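在家里录示范数据的几个小窍门

最近迷上了给学习程序攒抓取示范，已经录到738条啦！用的是腕部相机加Brola的录制脚本，踩过的坑不少，记几条给同样在家折腾的朋友。

一、东西选软硬适中的。花束特别好用，花头蓬松，包好的花柄又细长，夹哪儿手感都不一样。同一束花换着角度摆，比换十样东西还见效！ 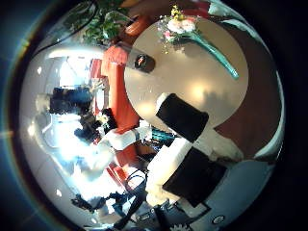

二、每录50条就挪一次位置。朝向、远近都变一变，顺手在表格里写一句摆法。我一开始偷懒，总放同一个角落，结果程序只会往那个角落伸手，换个地方就傻眼，重录了整整一晚。

三、失败的也留着。夹歪了、滑掉了，单独放一个文件夹，文件名前面加个F，后面训练纠错的时候真的很香。

四、指垫用无绒布擦，别用纸巾，会掉屑。Skanis的垫片和Bovach的我都试过，后者软一点，夹纸包装不容易打滑。

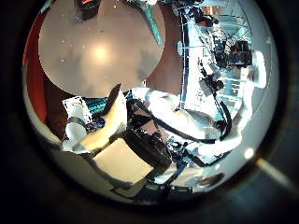 五、光线要管。我喜欢下午录，屋里亮堂，心情也好，可是浅色圆面最容易反光，中间白亮一块，旁边的细节就淡了。拉一层薄纱帘，或者把台灯转向墙面，都能救回来不少。曝光能锁就锁住，一组录完再调。

六、线要理。粗的那根黑线给关节留足弯度，用魔术贴松松绑一道，转到头也不会扯。细线另走一路，别跟它缠在一块。

七、当天录的当天看，两倍速过一遍就行，坏的马上标出来。攒到周末再看，我保证你不想看！

目标是5月底录到2839条，到时候再来更新夹杯子的心得。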